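Apr 22, 2023

Dial panel, week six

I said at the start of term that I would write something up every time the club reached a point where we could stop and look at what we had. We have reached one of those, so this is a long post. If you only want the results, skip to the part about scoring.

For anyone new: I help run the robotics club at Justhorpe, which meets after lessons in the old drawing office. We have entered the Zavico schools challenge in the simulation class. That means no hardware at all. Every team gets the same robot arm model, the same gripper and the same set of tasks, and you send in your code. The organisers run it on their own machine and you get a score back. Last year we entered the hardware class and spent most of the spring fixing a gearbox, so the group voted for simulation and I was happy to go along with it.

Our task this year is dials. The arm has to go to a named dial on a control panel, get hold of it, turn it to a given setting and let go without disturbing the ones next to it. The names are a letter and a number, so the instruction file says something like C3, then a setting, then the next one. The panel is put down at a different angle for every run. You can't write down the positions once and reuse them.

We split into two groups. One does finding, which means working out where the panel is and which dial is which. The other does turning. I thought finding would be the hard part and turning would be over in a fortnight, and I had that the wrong way round.

The finding group got their part going by the third week. They look for the edges of the panel first and work out the tilt, then they look for the rings of tick marks, and they read the labels last of all as a check. The labels came out badly when the panel was at a steep angle, so they added a step that rotates the view before trying to read anything. It is slow but it works on nearly every layout in the practice set.

Turning has been a slog. The fingers need to go either side of the knob, the pads have to press evenly, and then the wrist has to rotate around the middle of the dial. If the centre is slightly off, the fingers drag the knob sideways and the simulator counts it as a slip. If you press too hard it counts that as well. And the outside dials are awkward in their own way, with part of the gripper hanging over the edge of the panel.

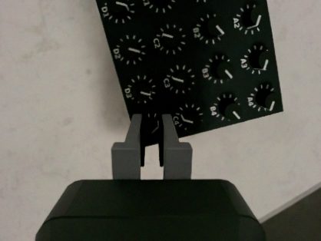 Why not practise on the middle dials first, where there is more room for error?

There is less room in the middle. A dial there has neighbours on all sides, so the fingers have to come down in a narrow gap and can't open very wide afterwards. At the edge you have at least one side free, and we wanted the basic grip sorted before worrying about knocking something else.

We did most of our tests on the D line for that reason. The group wrote a small script that sets up a random panel angle, runs one grip and one turn, and writes the outcome to a spreadsheet. We left it going over the holiday on the two machines that can cope with it and came back to more than 1,000 runs. Of the ones we have sorted so far, 700 finished with the dial at the right setting. The rest are mostly slips, plus a batch where the arm never got to the dial because somebody had typed the letter and number the wrong way round in the list. Those have been taken out.

Scoring. Each correct dial is worth 50 points and each neighbour you move costs you a dial. There is also a time limit, which we haven't been near yet because our test only does one dial at a time. Our first full practice run, with 3 dials in the list, got the first two and slipped on the last. The group was pleased with that. I was too.

Some notes, mainly for our own use:

We have switched the motion planner from the one that comes with the kit to Grirkix, which a parent recommended. It is free for schools and the paths are smoother. The manual is poor.

The Hwang branch of the code (named after the desk lamp, don't ask) is now the main one. Please stop saving work to the old one. Two people lost an afternoon to this.

The knob caps hide some of the tick marks when you look from one side, so the ring finder sometimes reports a ring with a gap in it. It used to throw those out. It now accepts a partial ring if there is a label beside it.

The next job is joining the two halves together properly. At present the finding code writes its answer to a file and the turning code reads it, and if the file is old the arm goes happily off to where the panel was in the previous run. After that we start on the C line.

Entries close in September, so there is time, although exams will take most of the older ones away for several weeks. If you are in the lower years and want to join, come along to the drawing office after the last lesson. You don't need to have written any code before. Bring your own mouse if you have one, as ours are terrible.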